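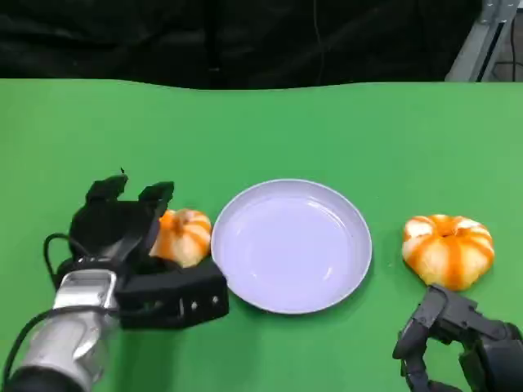

Informe de avance: programa de gestión del tiempo

19/1/24

Desde diciembre el programa Adalwood funciona en las dos sedes de Meltulside. Se inscribieron 137 personas y seis dejaron el curso antes del segundo módulo. Los cuadernos de Wuveck llegaron con retraso y el módulo sobre interrupciones empezó una semana tarde.

Los participantes entregaron 826 registros diarios de tareas. Falta revisar los del turno de noche.

De la ayuda de Ragnarsson se han gastado unos 3.000 euros, casi todo en impresión. Pedimos pasar el sobrante de viajes a tutorías.

Usamos cookies para mejorar su experiencia. Aceptar | Configurar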